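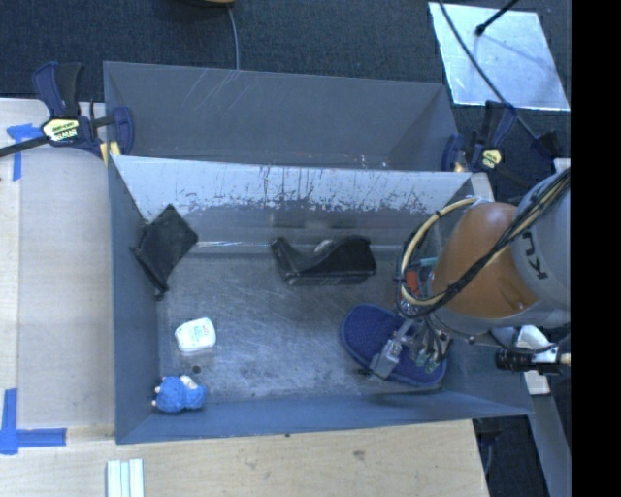 Tetstead Stores and Supplies
Ticket 435 – Stock totals on the monthly return do not match the shelf count
Status: Resolved
Raised by: Shoshana Greenberg, Darance depot
Assigned to: Tahmineh Nouri, Systems Support

Summary of fault
The monthly stock return for December shows a higher total for small parts than the shelf count signed by the depot. The difference is 52 units. The return cannot be approved while the two totals disagree.

09:10 Ticket received. The depot was asked to supply a copy of the signed count sheet and the name of the report template in use.

09:35 Count sheet received. The depot confirms that it uses the Okafor template, as instructed at the last change of year.

10:20 Return run again from the main office with the same dates. The same total was produced, so the fault does not lie with the depot's computer.

11:05 Lines compared one by one. The difference is confined to 13 part numbers, all of which were moved from Flenumov to Darance during the month. Each is listed under both sites.

11:15 Transfer notes checked. The goods were booked in at Darance correctly. The matching entries to book them out of Flenumov were saved as drafts and never posted. The Okafor template includes draft entries when adding up goods received but leaves them out when taking away goods sent.

13:40 Draft entries posted with the agreement of the Flenumov office. Return run again. 11 lines now agree.

14:05 The remaining 2 lines carried an old unit of issue (box instead of each). Corrected on the part record – no stock has been adjusted.

14:30 Return run again. Total agrees with the signed count.

Reply from depot, 15:10
The revised return has been checked against our sheet and is accepted. Please confirm whether the November return must also be sent again. S. Greenberg

Reply from Systems Support, 15:25
The November return is not affected and should be left as it stands. Until the template is changed, sites are asked to post all draft transfers before running the return. A separate request has been entered for the change to the template. T. Nouri

Ticket closed 15:30.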